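How do you clean pale fabric sneakers without turning the sole yellow?

Posted in Home & Laundry > Shoes
486 views

rullen_backporch

Okay, so I have a pair of low lace-up sneakers in a dusty pinkish beige, fabric upper, whitish rubber around the bottom. I love them to death and wear them way too much. They're Furkix, I got them on sale in January and they were already kind of an in-between color, so for a while I couldn't tell if they were dirty or just, you know, beige. Now I can tell. They're dirty.

What I've done so far: wiped them with a damp rag (nothing), then went at the toe with dish soap and a nail brush. The toe did get cleaner, but now there's a sort of tide line where the clean part stops, and it looks worse than before. My sister-in-law says throw them in the washing machine. My mother says never ever throw shoes in the washing machine. The box had a little tag that said "surface clean" and that's all the help I got from Furkix.

I also have a half bottle of Soler oxygen powder under the sink and I'm tempted. And I read somewhere that people end up with yellow soles after washing, which scares me more than the dirt does.

I paid $43 for these so it isn't the end of the world if I wreck them, but I'd really rather not. What would you do?

mudroom_meg

Oh, I've been through this with so many pairs! The tide line is fixable, don't panic. It happens when you wet one section and leave the rest dry, because the water carries the dirt out to the edge of the wet part and drops it there. So the fix is annoying but simple: you have to wet the whole shoe evenly and clean the whole shoe, even the parts that look fine.

My routine goes like this. Laces out first. I know it's a pain to put them back, but you can't clean the fabric under the laces with the laces sitting on it, and that's where a lot of the gray collects. Pull the insoles too if they come out (some are glued, don't force it). Then take a dry brush, an old toothbrush is fine, and get all the loose dust off before any water goes near it. I skipped that step for years and was basically making mud.

Then mix a squirt of mild liquid detergent into a bowl of cool water. Two bowls is better, one soapy and one plain. Wet the whole upper with a sponge, brush in small circles, and do both shoes at the same time so they come out the same color. Go over it again and again with a cloth dipped in the plain water until you stop getting suds. This part takes forever and it matters more than the scrubbing. Leftover soap is what goes yellow on you.
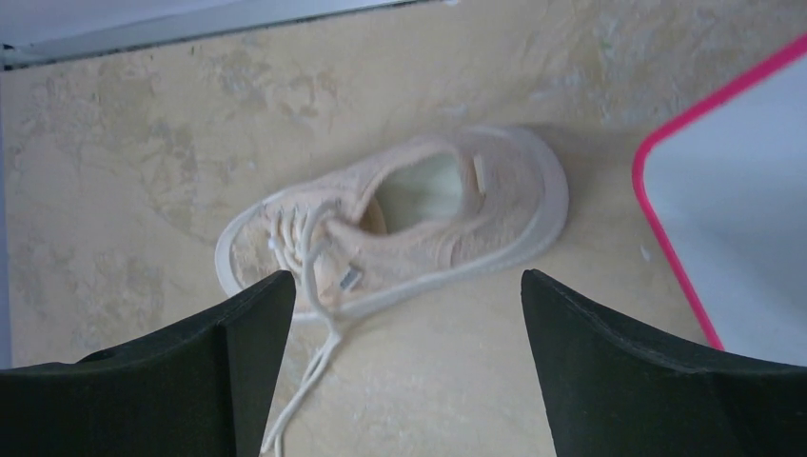
Do the laces need to be washed separately from the shoes?

Wash them on their own, in a small mesh bag with a light load or just in a mug of warm soapy water on the counter. I leave mine in the mug while I do the shoes, squeeze them out, and hang them over the towel bar. If they're still gray after that, a new pair of laces is a few bucks and makes the whole shoe look newer than you'd believe.

For the rubber edge I use one of those white melamine sponges, barely damp, and keep it on the rubber. Don't let it wander up onto the fabric or you'll rough it up. Put a strip of painter's tape along the bottom of the fabric if your hands are as clumsy as mine.

Drying: stuff them with plain white paper or an old white washcloth. No newspaper, the ink can come off on light fabric (ask me how I know, one of my daughter's pairs had the grocery ads on the tongue). Change the stuffing once it feels soggy. Out of the sun, away from the heater, loosen the opening as wide as it goes. Mine usually take a full day and I give the insides a feel before anybody wears them.

On the powder, I'd hold off until you've done a plain detergent round. You might not need it.

garage_shelf_guy

just use the washing machine. cold, gentle, couple of old towels in there so they don't bang around. done it with every cloth shoe I own. Isik runners, some no-name slip ons, my kid's gym shoes. never had one fall apart

don't put them in the dryer though. did that once and the toes curled up like elf shoes

soap_and_string

I'm somewhere between these two. I've machine washed fabric sneakers and had it go great, and I've also had a pair where the glue at the toe let go after the second wash, and there was no warning, it just peeled. If the tag says surface clean I'd stick with doing it by hand on a pair you love. Do what Meg said, really.

Two things I'd add. If you do end up using the oxygen powder, dissolve it completely first and test a spot low on the inside of the ankle where it won't show. With a dusty pink you aren't trying to get to white! I overdid it on a blush colored pair once and ended up with one shoe noticeably paler than the other, and I wore them with long pants until they died. Short time, well rinsed, both shoes together. And skip chlorine bleach completely, it can turn rubber yellow and do strange things to colored fabric.

The other thing is the inside. People clean the outside and forget the padded part around the ankle, which gets sweat and sock lint and self tanner and who knows what. Same soapy water, a cloth wrapped around your finger, go all the way around the collar and then wipe it with plain water. If the insoles smell, sprinkle baking soda in once everything is totally dry, leave it for 12 hours and knock it out over the trash. If you do it while they're damp you get paste. Ask my bathroom floor.

rullen_backporch

Update! I did the whole thing by hand, Meg's way. The tide line is gone, I could cry. It took three changes of rinse water and the first one looked like weak tea. The rubber came up really nicely with the melamine sponge, except one scuff by the left heel that I think is just there for good. Laces did fine in the mug.

I haven't touched the Soler powder and I don't think I'm going to. They're stuffed with an old pillowcase in the hallway right now, and so far no yellow anywhere. Haven't told my sister-in-law.

mudroom_meg

Yay!! For the scuff, try a pencil eraser, the plain white kind. And if you've got fabric protector spray around, wait until they're dry all the way through, then do two thin coats outside and let the first one dry before the second.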